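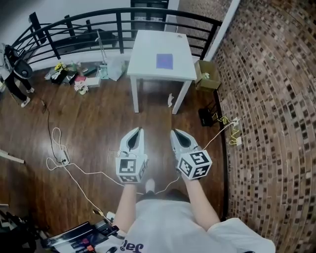 Speaker notes: Looking after a hardwood floor in an old house
Kelport Library, Saturday 16th August. 40 minutes, then questions.

Opening

Thank the library. Say who I am and that I refinish floors for a living, mostly in the older streets near the harbor. Mention Sihan Yuan will take the questions on stairs at the end, as stairs are her side of the business.

Ask for a show of hands: who has hardwood under carpet? Who isn't sure? Tell the second group to lift a floor vent cover and look at the edge of the cut.

Slide 2 – What finish do you have?

Most homes have polyurethane, wax or old shellac. Tests to do in a closet or behind a door:
Drop of water. Wait ten minutes. White spots suggest wax.
Drop of denatured alcohol on a rag. If the finish goes soft and sticky, it is probably shellac.
Neither one does anything: probably polyurethane.
Don't rush this part. Last October I skipped it and got asked the same thing for the rest of the evening.

Slide 3 – Everyday cleaning

Grit does most of the damage. Sweep or vacuum before any mopping, with the beater bar switched off. Mop barely damp and go with the boards. No steam mops. No vinegar on wax. Oil soap leaves a film that causes trouble later if you want to recoat.

Shoes: leave them at the door if you can stand to. Socks are fine for the floor but slick on a high gloss, so warn people with stairs.

Felt pads on chair legs. The stick-on kind pick up sand, so check them when you change the clocks. Guo sells the nail-in kind by the bag – pass the sample around here.

Slide 4 – Gloss and dark stain

Someone always asks about dark floors. They look very good and they show dust, lint and every scratch. Satin hides more than gloss. If you already have a dark gloss floor, you can screen it and put satin on top without taking the color off, as long as the old coat is sound and has no wax on it.

Tell the Rirnel Street story, short version. Owner used spray furniture polish for years. New coat peeled in the hallway within 3 weeks. We had to sand the whole downstairs.

Slide 5 – Recoat or sand?

Dull but no bare wood: recoat. Gray or black patches, or bare wood in the traffic lanes: sand. Guangming Liao's rule is to look at the groove side of a board before sanding. If nail heads are showing, stop and call somebody.

Humidity: small gaps in winter are normal. Don't fill them. They close up again in summer and push the filler out.

Questions

Repeat each question into the microphone. Handouts are on the table by the door. Library needs the room back, so chairs get stacked before we pack the samples.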